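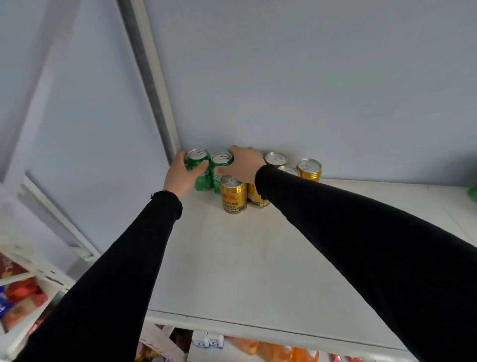
Belline (shelf handling service)

Belline is a paid recording and training service for robots that handle goods on store shelves. It is sold by Mancuso, a small automation firm, to companies that build or lease two-armed machines for retail. Customers get first-person video of hands working on stocked shelves, a set of labels marking each grasp and release, and a control model trained on both. Mancuso describes the result as "ready for the aisle." Published evidence for that phrase is thin, and most of it comes from Mancuso.

The service should not be confused with the Belline mount, a head bracket sold separately by the same firm and needed only by customers who want to add recordings of their own.

Background

Work on the service began under Nives Caruso, who had earlier run a stockroom automation project at Grovholm. That project used fixed overhead cameras and was dropped after the cameras lost sight of items near the back wall. Caruso's proposal was to move the camera to the head, so that the view would be close to what a two-armed machine with a head camera would have. Belline went on sale on June 3, 2022. A second version followed the next March, with revised labels and a longer contract.

What is included

The standard package holds 693 recorded sessions. Mancuso defines a session as one continuous task on one shelf, such as bringing items forward, closing gaps or moving a group from one side to the other. Sessions vary a great deal in length, and the catalog does not give total hours. Buyers who asked for a figure before signing were told it depended on how pauses were counted.

Beverage cans make up a large share of the material. Cans are a sensible place to start, being rigid and much alike in shape, but they also flatter the product. A model that does well on cans has not shown that it can deal with a bag of chips, a soft wrapper or a carton with a crushed corner. Packaged snacks do turn up in the recordings, often on nearby shelves while the hands are busy elsewhere. The catalog lists such goods as "present," a word some readers have taken to mean handled.

Blocked views

The sales material says the head camera gives "a clear view of every contact." The recordings do not bear this out. In one can-handling view, the right sleeve runs from the lower corner across nearly half the picture and hides much of the gold cans standing behind it. The hands themselves cover part of the printing on the green cans they are holding. A machine with slimmer arms would have a different view of the same shelf, and Mancuso has not said how its training allows for the difference.

The grasp and release labels raise a related problem. They are placed by software and then checked by hand, but the amount of checking is not disclosed. Open hands near a shelf edge can be hard to read from a single still. The fingers may be about to close on something or may have just let go, and a label placed slightly early or late can reverse the meaning. At the can shelf, where red Coca-Cola, green Sprite and gold cans stand mixed in one cluster against the wall, a still with both hands open at the front gives little help in deciding which it is.

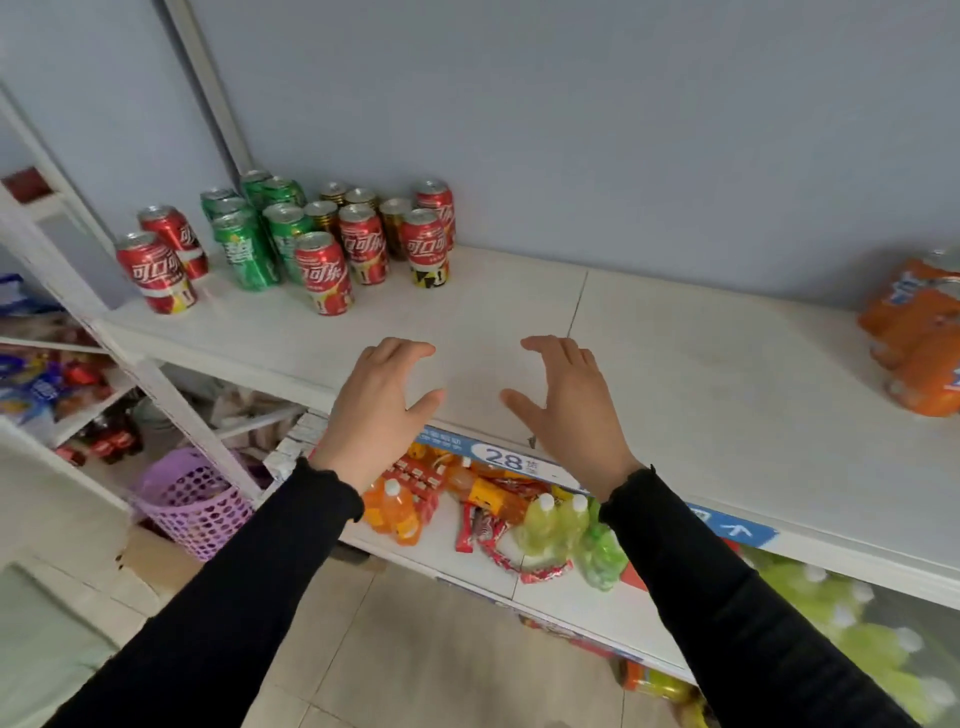
Arnwood trial

The only outside test described in any detail was carried out at Arnwood, a convenience store operator, and lasted 20 days. A leased machine running the Belline model was asked to face up drinks on 3 shelves during closed hours. Mancuso's summary calls the trial a success and reports that the machine "completed assigned work on most nights." It does not say how often staff stepped in, how many items fell, or how long a person would have needed for the same shelves.

Natalina Messina, who reviewed the summary for a trade newsletter, argued that "completed" had been left undefined and could include nights when an employee finished the job. Caruso replied that interventions were logged and would be shared with customers under contract. No public version of the log has been released.

Pricing and terms

Belline is licensed by the year. The model stops receiving updates when the license ends, and the first version's terms also required customers to delete the recordings. The second version lets them keep the video but not the labels, which are the costlier part to replace. Custom recording at a buyer's own store is quoted separately. The 2 price sheets seen by Messina listed different charges for what appeared to be the same work.

Reception

Reviewers have generally liked the recordings more than the model. Store shelves in use are untidy, with mixed brands, neighboring stock and worn surfaces, and footage of them is harder to come by than footage shot at a clean test bench. The weaker point is the step from that footage to a working machine. Messina recommended that buyers license the video alone for one year and test any model on their own shelves before paying for it. Mancuso does not currently offer the video alone.

See also

Belline mount
Shelf facing
Grasp labeling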